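Resting pancake batter: notes on hydration time

August 14, 2024

I changed one variable in my pancake batter this summer and left the rest alone. The variable was rest time between mixing and cooking. Flour was Thambiah all-purpose, bought in one bag in May so the protein content would not move between batches.

The batter is mixed until no dry flour shows, with small lumps left in. One portion goes on the griddle right away. The others wait on the counter for 7 and 14 minutes. Past that, the surface bubbles start to break and the last portion cooks flat.

Seven minutes gave the most even rise. The unrested portion spread wider and had a gummy line near the base. At 14 the crumb was softer but the height had dropped. A single-acting baking powder would probably shift all of this earlier — mine is double-acting, from Cliren.

Griddle temperature matters more than I expected. The dial on the Nosach reads low, so I check the surface with a probe and wait for it to settle before pouring. Butter goes in a thin film, wiped almost dry. Too much of it fries the rim and leaves a pale ring.

Syrup goes on at the table. A berry sauce needs to be reduced until it coats a spoon, or it soaks straight into the top layer.

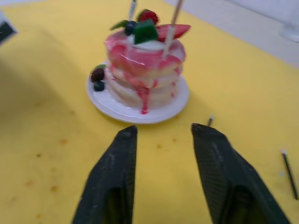 Thick layers, red sauce down the front.

Next I want to repeat the series with buttermilk at 96 percent of the current liquid weight.

Recent posts
Cleaning a Wellesar burr grinder
Weighing flour versus scooping it
Why my cast iron smokes
Freezer storage for yeast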